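Writing Workshop Notebook
Farmont Mystery Writing Workshop
Entry for December, evening session, begun 7:10
Kept by Lucimara Marinho

Present: the full group except Boychuk, who sent his pages ahead and asked that they be read without him. They were.

Chapter 30 of the Plalik manuscript was the main business. The draft as circulated runs to 2,601 words, down from the version read last month. The cut came almost entirely from the conversation in the ferry office, and the group agreed that the chapter moves better for it. Two objections were recorded.

First, the ferry timetable. In chapter 12 the last boat leaves at dusk. In chapter 30 the innkeeper's sister boards one after supper, in the dark, and no one remarks on it. Either the timetable changes or her alibi does. I prefer changing the alibi, as the timetable is also used in the opening and I do not wish to reopen that chapter.

Second, the missing key. A reader who is paying attention will know by the end of chapter 22 who had it. Boychuk's written note says this is acceptable provided the detective knows it too. At present she does not appear to. Agreed that she should be given one line in chapter 23, no more, and that it should sound like a complaint about the cold.

Names. There are still a Martin and a Marlin in the same household. Marlin to be renamed before the next reading. Suggestions to be left in the back of this book, please, and not on the proof pages.
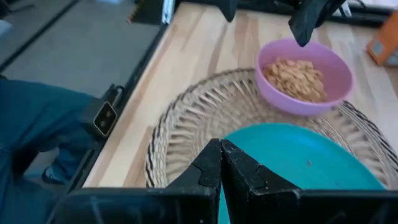
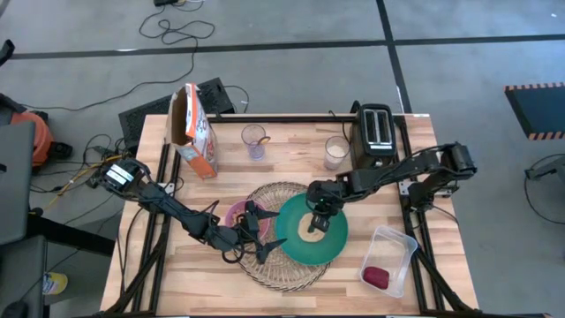
Fig. 1 (first) and Fig. 2 (second). Tabletop with plates. The pink bowl is in both figures.

Timeline check. I went through the Plalik chapters against the wall chart after the reading. The week of the murder holds together until the inquest. The inquest is then held on what must be the same morning as the funeral, with the doctor attending both. The funeral can move a day later with no damage except to the weather, which is mentioned on page 37 and again in the sister's letter. Both mentions need to change together — last time only one was corrected and it went through two readings before it was caught.

Boychuk's pages. A short piece, complete in itself, set at a seed merchant's. Well received. The opening paragraph was thought to be the strongest thing he has brought us. The solution depends on left-handedness, and several members felt they had met that too often. My own view is that it may stand if the inkwell is mentioned earlier and without emphasis. He should also look at the tense in the last section, which slips into the present twice. Marked copy is in the folder.

Mosance submission. Their reader wants the first three chapters and a one-page synopsis. The synopsis must give the ending. There was some resistance to this, as there is every year, and I have written it on the board. I will draft the page myself and circulate it for correction.

Also noted: the group has been using both "gray" and "grey" in the shared proofs. The house form is "gray." Please correct as you read.

To do before next session:
Rename Marlin (all chapters, and the family tree).
Chapter 23, detective's line about the key.
Move the funeral; fix page 37 and the letter.
Alibi for the sister, two versions if possible.
Return Boychuk's pages with notes.
Synopsis for Mosance — L.M.

Session closed at 9:40. Chapter 31 to be read next, from the arrival of the solicitor.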